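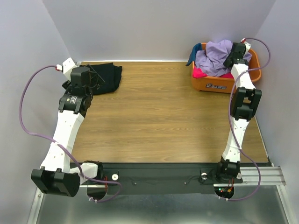

Slide 1. Orange laundry basket, back right; folded navy garment, back left.

Leave this slide up while people sit down. Thank Lai-ching Yip for the invitation and say the talk runs 35 minutes, questions at the end.

The subject is the folding table. Most advice on laundry is about washing and drying. I want to talk about the last step, the one that gets put off until Sunday night.

Point to the basket first. Clean clothes come to the table in it and it stays in one corner. At home most of us dump the whole load out on the bed, and then there is no room to fold. Take one piece at a time. The rest stays in the basket.

Then point to the dark garment on the left. Finished pieces go on the far side from the basket. The middle of the table is for folding and nothing gets stored there. Pause here, people usually want to write this down.

Table surface: wood is fine. Wipe it before you start, lint shows up badly on navy and black. Height matters more than size. Mine at home is 36 inches and I can do a full load without bending.

Mention the Cemora survey from March. We asked 1000 households where they fold. Over half said the bed or the couch. Don't read out the other numbers, they are on the handout.

Skip the part on fitted sheets if we started late. Hok-lam Lu covers sheets and towels after the break anyway.

Next slide: the 2 ways to fold a T-shirt. Ask Chang-ho Ko to bring the shirts up to the front.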